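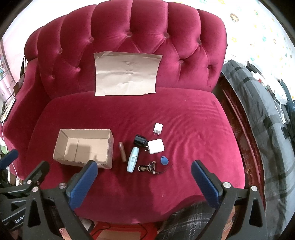
Section 5. Emptying pockets and bags into the tray

Do this part before the guest bags go up to the rooms. The small stuff is what gets lost at Zovthorpe, not coats. Pick one soft seat near the door and keep to it. The red velvet chair is good, wide seat, nothing rolls far on it, and an open cardboard box with no lid fits on the left and leaves the right side for the loose things. Watch the buttoned back. Coins and earrings like to go down where the back meets the cushion.

You will need:
One shallow box, no lid (any Loltton shoe-size tray, or a cut down carton)
Paper slips and a pen
The lost-and-kept book, form 1417 in the back pocket

Before you start

1. Hands clean and dry. Velvet marks.
2. Box on the seat, open side up. Check its empty, corners too.
3. Tip the bag out next to the box, not into it. You want to see everything first.
4. Shake the bag once more. Check the side pockets.

CAUTION: No open drinks on the seat or the arms. No pens without caps.

NOTE: If the chair is taken use the hall bench and put a towel down.

Sorting

5. Spread the things out so none of them sits on top of another. Flat hand, dont drag them over the buttons.
6. Chargers go in first. Wind any cable loosely. Prongs down or toward the wall of the box, never up.
7. Bottles and tubes next. Tighten every cap, even if it looks shut. Anything sticky gets its own small bag.
8. Keys, fobs and cords last, on top, where the owner will look for them. Do not untangle a cord by pulling. Lay it down and work from the loose end.
9. Anything you can't name: put it in, write "unknown" on the slip. No guessing.

CAUTION: Prongs snag velvet. A pulled thread cannot be pushed back. Call Oana Cozma, do not trim it yourself.
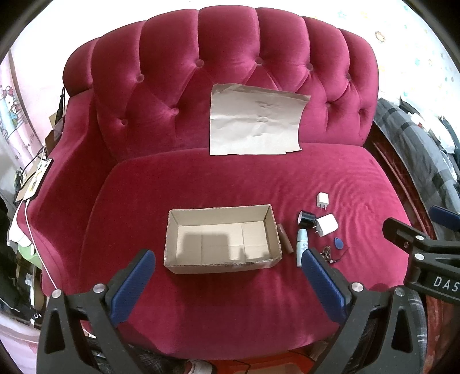

5.1 What goes where

Order in the tray matters more than neatness. Heavy at the bottom and back, thin things at the front. With a mixed pile to the right of the box, two white USB adapters, a spray bottle, a blue fob, some small dark keys on a cord, take the adapters first even if the keys are easier to reach. The spray bottle stands in a corner if the tray is deep enough. If it isn't, lay it down and check the cap again. Keys and fob go in together, same slip, unless you know they belong to different people.

Back corner: adapters
Other back corner: bottles, sprays
Along the side: anything round (tubes, rolls)
Front: fobs, keys, cords, jewelry

NOTE: Fobs go next to keys, never under a charger. Guests ask for the fob first, every time.

Finishing up

10. Run a hand along the back of the seat and down both sides. Slow. Check under the cushion edge if it lifts.
11. Write the slip: room, initials, date. Tuck it in at the front, writing facing out.
12. Brush the velvet one way with the soft brush. Not the Bangera one, too stiff.
13. Carry the tray with two hands to the Sudau cabinet, shelf 6. Trays don't stack.
14. Enter it in the book. Cash over 50 goes to the office, not in the tray.

If the tray is too full

Start a second one. Mark the slips A and B. Dont heap things up, they slide off on the way to the cabinet and then you're back at step 5.

If something is missing

Check the seat first, then the empty bag, then the floor under the chair. Still missing, write it in the book before you move anything else, and tell Oana.

Go to Section 6 for returns.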